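Setting and Clearing: Notes for Week Six
Practical Home Skills, taught by Ashwin Ramasamy

These go with the table exercise. Read them before you come in, and bring them with you, because I'll be pointing at the list near the end and I don't want to print 30 more copies.
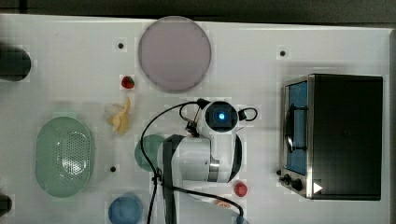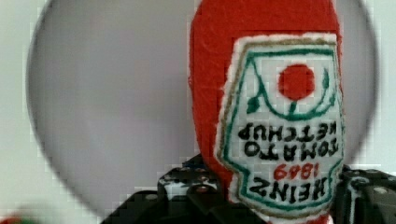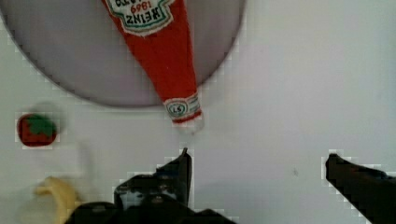
Toy food, a ketchup bottle and a white tabletop.

Stondstead, June 15, 2025

Okay, so last time we did drawers, and most of you were very patient with me about drawers. This week we move to the tabletop, which I like a lot more. A tabletop is where everything in a kitchen lands while you're deciding what to do with it. The mail lands there too, but we'll leave the mail for Kumaresan Gowda, who has a whole session on paper in November and would be annoyed if I got there first.

What we're working with

The practice set is a mix of kitchen things and toy food. There's a big round plate, a mint-green colander, a blue bowl, a strawberry, a banana and a ketchup bottle. The ketchup is the plush kind of thing, with the Heinz label on the front, and I'm fond of it. People laugh when they meet it, and then they get down to deciding where it goes, and that's the part I want from you.

I use toy food for this because you can put it down in the wrong place ten times and pick it up again. Real strawberries don't enjoy that. Do try the exercise at home with your own groceries once you've got the idea, but maybe start with onions.

Big things first

Start with whatever takes up the most room. On our table, toaster oven aside, that's the plate and the colander. Decide where those two live before you touch anything small, and I mean decide, out loud if you're working with a partner. A large plate in the middle of the table uses up the middle of the table! Everything else then has to go around it, and you end up reaching over it all evening.

If you cook with your right hand, try the plate to the left and see how it feels. Then swap. I don't have a rule here and I distrust people who do. My own kitchen is set up for a left-handed aunt who moved out years ago and I've never gotten around to changing it.

The colander is a special case — it's wide, it's light, and it collects stuff. Leave a colander on a counter overnight and by morning there's a lemon in it, a rubber band and somebody's keys. So in this exercise the colander has to have a job. Either it's holding the fruit or it's getting put away. Pick one and write it down.

Round things and long things

A strawberry is small and a banana is long and curved, and they don't behave the same way when you set them down. Small things go missing behind big ones. Put the strawberry somewhere you can see it from where you're standing, and keep it clear of the plate's edge so your sleeve doesn't catch it.

The banana I'd place last of the fruit. It fits along the side of a bowl, or across the top of other things, and it looks silly standing alone in the middle of nowhere. (That's taste and you may ignore it.)

The ketchup question

Every group argues about this one, so let's get the argument started early. Does a bottle belong on a plate?

When you're clearing, I say yes, for a minute. A plate makes a decent tray, and a bottle lying across it can travel to the counter with it if you keep a hand on top. When you're setting, I say no. The plate is for whoever's eating and the ketchup goes where two people can reach it. Kumaresan thinks the bottle should have its own saucer at all times. We've discussed it.

A soft bottle lies down happily. A real one that's lying down wants its cap checked first, please. I learned that on a white tablecloth at my cousin's place and I still hear about it.

What to do in class

Work in pairs. One person sets, the other watches and keeps quiet until the end, and then you trade.

Put everything on the table in any old order.
Move the two biggest things first.
Give the colander a job.
Place the fruit, with the strawberry where you can see it.
Settle the ketchup.
Stand back and look for 90 seconds before you change anything.

That last one feels endless, I know. Do the whole time anyway. You'll want to fix something at second ten, and by the end you may want to fix a different thing.

Then clear the table in the reverse order, small things off first and the big plate last. Talk to your partner about which direction felt easier.

For next time

Pick one surface at home, any surface, and write down what's on it at breakfast and again at bedtime. A few lines is plenty. Please don't tidy it first, and don't send me photos of the inside of your fridge — that's week eight.

If you missed the drawers handout, there's a stack on the shelf by the door.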